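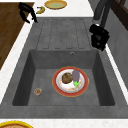

According to the Polau installers, exterior caulk should wait until the siding reads above 40 degrees, whatever the air says. The Clurano trial agrees.

Slide 2. Scope: 72 homes, 6 crews, winter exterior work only. Roofing left out.
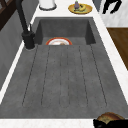 Fig. 2. Composite sink with grooved drainboard.

Slide 3. Paint. Stop early enough for the film to set before dew forms - check the label for the low limit. Jerkcombe lost 128 feet of trim to early frost and repainted in June.
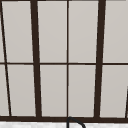 Same rule for deck stain, with a longer dry time on shaded boards. Pause for questions, then hose bibs.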